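Ticket 385: Right gripper does not release cloth on open command (open day bench, Bakos hall)

Status: Closed, follow-up raised
Priority: High until end of visit, then normal

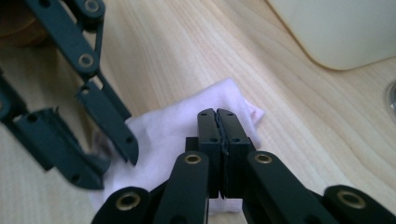
Reported from the cloth table at 10.40, between the first and second visitor groups. The folding demo runs on two hand-held grippers with Skundeck control boxes. Operator squeezes the trigger, the fingers close, cloth is held. On releasing the trigger the right gripper stays shut for a few seconds and then opens all at once. Left gripper behaves normally.

Visitors are allowed to try the grippers from 11.15, so this needs a fix or a swap before then.

10.45
Asked the bench to confirm whether the fault is there with nothing between the pads. Reply: yes, but less often. With cloth in the pads it fails nearly every time. With no cloth, 2 failures out of 9 tries.

10.50
Checked the cable from the right gripper to the control box. Seated properly at both ends. Swapped the left and right cables over. Fault stayed with the right gripper, so the cable is fine.

10.55
Swapped the control box ports. Fault still on the right gripper. Ports put back as they were.

11.00
Opened the Vekel settings page on the bench laptop. Hold time after release is set to 2000 ms on the right channel and 0 on the left. The bench says neither was changed this morning. The settings file was last saved in February, which fits with the trade visit when the demo was run with heavier towels and the hold was put in to stop them being dropped.

Set right channel hold to 0, saved, restarted the control box.

11.05
Delay is much shorter but still there. Fingers now start to open at once, stick for a moment, then let go. Operator can feel it in the handle.

11.08
Power off at the box. Moved the right linkage by hand. Stiff over the first few millimetres from fully closed, free after that. Found lint packed around one of the pivots. Cleared it with a dry brush and tweezers. Did not use oil as the cloths are pale and we have no spares out on the floor.

Also backed off the closing force one step. It had been at the top setting, which is more than a cloth needs.

11.14
Power on. Ran pick, lift, place and release with the small cloth until the group came in. No sticking.

11.15 to 12.30
Visitor session went ahead with both grippers. One report of a cloth dropped during the fold. Bench put the closing force back up half a step and it did not happen again.

12.40
Checked the pivots over the lunch break. A little new lint on the right, none on the left. Brushed out.

16.10
Grippers packed away in the Gilel case. Bench reports no more sticking in the afternoon sessions. One visitor held the trigger down for the whole of their turn and the control box showed a warm motor warning, which cleared after a rest of around five minutes. Not related to this ticket.

Cause
Old hold time left in the right channel settings, plus lint in the linkage.

Follow-up
- Save a separate settings file for open days and load it at set-up.
- Add a brush and tweezers to the Gilel case.
- Check both channels for hold time before the first group, and write the values on the set-up sheet.
- Ask Vekel whether the settings page can show a warning when left and right do not match.

Closed 16.25. Reopen under the same number if the fault comes back at the next visit.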